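Gamage adds two plush animals to its Nedska line

Wednesday, June 12, 2019

Toy maker Gamage will add two new characters to its Nedska range of plush animals this fall, the company said. A gray otter and a small brown owl will join the bears, foxes and hares already in the line, and both will be in stores in November.

The otter is the larger of the two and is meant to be carried by one arm. It has a floppy body, a stitched nose and a lighter patch of short pile on the stomach. The owl is a beanbag toy with a weighted base, so it will sit up on a shelf or a windowsill. Neither one has buttons, beads or plastic eyes. Gamage stopped using hard eyes on the Nedska animals two years ago and now embroiders all of them, which lets the toys be sold for babies from birth.

Both animals are surface washable. The company said it is still testing whether the otter can go through a gentle machine cycle, and the care tag will be changed if it passes. The owl can't be machine washed because of the filling in its base.

The first production run will be 2,815 pieces, split between the two designs, with more owls than otters. Gamage said it made the owl run larger because small plush sells better in the weeks before the holidays. A second run is planned for early next year if orders hold up.

Sewing will be done at the company's plant in Wiltadside, where the Nedska line has been made from the start. The plant has added 5 sewing stations since the winter, and the people hired for them are being trained on the hare, an older pattern with fewer pieces. The owl takes longer than it looks, the company said, mainly because the wings are lined and have to be turned by hand before they are attached.

The stuffing will come from Porex, which already supplies the filling for the bears. It is a polyester fiber and is the same grade used in the rest of the line - only the owl's base uses pellets, which are sewn into a separate inner bag.
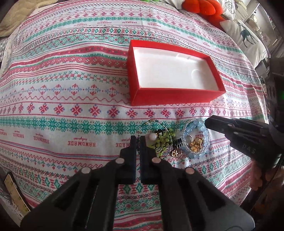
Stores that carry the full Nedska range can order the new animals starting next month. There are 80 of them at present, most of them independent toy and gift shops. Shops that stock only part of the line will be able to order two weeks later. The minimum is one carton, and cartons can be mixed.

Gamage has not set a final retail price. It said the owl will cost the same as the small fox, and the otter will fall between the medium and large bears. Prices on the existing animals will stay where they are through the end of the year.

The names of the new characters have not been announced either. The company asked customers for suggestions in the spring and received 554 entries, a good number of them for the otter. The chosen names will be printed on the hang tags, which go to the printer at the end of the summer.

One animal is leaving the line. The white hare will be dropped once current stock is gone, and the tan hare will continue. Gamage said the white fabric showed dirt too easily and was the most common reason for returns - shops with white hares on order will still receive them.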